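SMALL BATHROOM TALK, speaker notes
March 9, 2018
Slot is 17 min, then questions. Don't run over again.

Start w/out slides. Say hi, say thanks to Sinbridge for the room.

Opening bit: ask for hands. Who has a bathroom where you can touch both walls? Who has a bathroom where the door hits something? Keep it quick, don't let it turn into stories.

Then: talk is about storage in the small bathroom. Mostly the wall over the sink. Not tile, not plumbing, I don't do plumbing. If someone asks about plumbing send them to the Marinho table out front.

PART ONE - what goes wrong

Everybody buys the vanity first. Big one, because storage. Then the toilet ends up tight against it and your elbow is in the towel bar. Seen it over and over in the Skarnalwood apartments, same floor plan in all of them, same mistake.

Stuff piles up on the sink rim. Toothpaste, soap, hair things, the razor. Rim gets gunky. You wipe around things instead of wiping. (pause here, people nod)

Under-sink cabinet = where things go to get lost. Pipe takes the middle, bottles lie down at the back, you end up with 2 of the same cleaner. Fine for toilet paper and the plunger. Not fine for what you use every morning.

Over-the-toilet rack: I used to love them. Don't now. Legs never straddle the tank right, collects dust, and you drop things in the bowl. Say the earring story if time. If not skip.

PART TWO - the wall

Main point of whole talk, SLOW DOWN HERE.

The wall above the sink is doing one job in most bathrooms, holding a mirror. Make it do two. Half mirror half shelf, one unit. You don't need a mirror as wide as the vanity, you need one as wide as your face and shoulders.

Next slide is the one to leave up while I talk. Tight room, sink in the middle, toilet right up on the side of it.
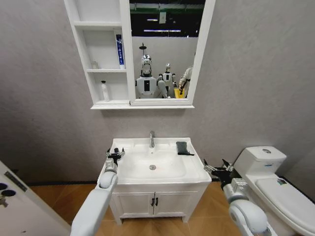 Slide 4. Mirror on the right, open shelves on the left, one white unit.

Points to make off this one:

- three shelves and hardly anything on them. This is how I want yours to look. Middle one has the tall blue and white box, looks like toothpaste, standing on its end. Standing up takes a lot less shelf than lying down. Small thing but tell them.

- white bottle w/ the dark cap down on the bottom shelf. Lotion or cleanser, that type. Bottom is where I'd put whatever you reach for most, short arm move from the sink.

- top shelf looks empty. LEAVE IT. One empty shelf is the spare room. Guest comes, they get the top shelf. Nobody ever believes me on this.

- clear wall between the cabinet and the vanity. Don't fill it. No little wire basket, no suction cup thing. You need it to bend over and wash your face without cracking your head.

- white on white on light gray. Keeps a small room calm, but downside: the little clear bottle on the middle shelf just about vanishes. So if you've got clear bottles and a white cabinet, put a colored label on them or you will knock them over reaching for something else. I have.

- wide rim on the basin. Tempting! Everyone parks things on a wide rim. Rule in my house: rim gets soap and thats it.

Check time. Should be 11 min in. If past that, skip to Part Four.

PART THREE - open or closed

Someone will ask so get ahead of it. Open shelves get dusty, yes. Hairspray makes the dust stick, yes. Wipe them when you do the mirror, same cloth, takes a minute.

Closed cabinet hides the mess, so the mess grows. Open shelf you see the mess so you deal with it. That's my whole argument, take it or leave it.

Exceptions. Medicine goes behind a door, and up high if there are kids. Better yet get it out of the bathroom, steam is bad for it. Hall closet. Say this clearly, it's the one safety thing in the talk.

Deep shelves: no. You want one row of bottles. Two rows and the back row is dead. If it sticks out far enough to hit your forehead it's too deep. Bring the tape measure up, do the bit with the tape measure.

Hanging it: find a stud. Or proper anchors, the kind rated for the weight, count the bottles too not just the cabinet. Full shampoo is heavy. Renters ask landlord first, most say yes if you promise to patch.

Height: have the shortest adult and the tallest adult both stand there. Tape on the wall. Middle of the mirror somewhere between their eyes. Do this BEFORE drilling (laugh line, wait)

PART FOUR - the clear out

Before you buy anything. Seriously before.

Everything out onto a towel. Bed is good, big flat surface and you have to finish or you can't sleep.

Sort:
use daily
use sometimes
expired / dried up / hate the smell
doesnt belong in a bathroom at all

Only the first pile goes on the open shelves. Second pile under the sink in a bin you can pull out in one go. Third pile gone. Fourth pile, walk it to wherever it lives right now, not later.

Hotel minis: pick a few for travel, rest go. I had 100 of them in a drawer. Say the number, gets a groan every time.

Sunscreen, check the date. Old makeup, you know the answer.

Do it again in June before the summer stuff comes in.

MONEY SLIDE - cut? Somebody at the Tranditz session said they liked it. Leave it in but go fast. Cheap unit is fine as long as the shelf edges are sealed. Unsealed edges drink up steam and swell. Run your finger along the edge in the store.

WRAP
Ask them to go home and clear the sink rim tonight. Just the rim. Two minute job.

Handout is on the chair by the door, the one with the shelf sketch. Not the old one, old one has the wrong depth on it, toss those if still in the box.

Likely questions:
Pedestal sink, no vanity? Same wall, same unit, and you need the shelves even more.
Light over the mirror? Sides are better for faces. Call an electrician.
Plants? One. Small. Not on the top shelf.

Bring: clicker, tape measure, spare batteires, water.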